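Kistholm Sprint moved to November, thoughts?

clubman_gaz
So the hillclimb series has dropped the Kistholm round into November and made it a double-header. Same 90 entries, twice the tyres. I'm 877 km away, so that's my fuel budget gone before I've hit the first cone.

KavithaArumugam
Two events for one tow is a bargain, Gaz. Last year you whinged that you drove all that way for four runs.

clubman_gaz
I contain multitudes. Mostly I contain servo pies.

zinis_racing
Entry fee's gone to $510 though. For that I want my own garage and a bloke to carry the jack. 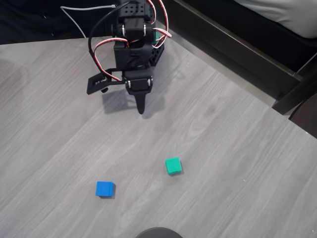 Black gripper over the two little cubes

Back on topic, does anyone know if scrutineering is once for the weekend or both mornings? Supp regs say "as directed", so that's a big help.

Gopinath Chowdary
Once, unless you hit something. I rang the club.

zinis_racing
Both mornings for me then.

KavithaArumugam
I reckon the fee is fair. They resealed the Elis hairpin and that wasn't free.

Gopinath Chowdary
Disagree. It was grippier before. They've spent our money making the best corner on the hill slower – and the colour's awful.

clubman_gaz
Anyway, I've entered. If anyone has a set of 13s they'd part with for under $2,000, PM me. Not the Fakir ones, I've still got the flat spots from last time.

Gopinath Chowdary
Those flat spots were your left foot, mate.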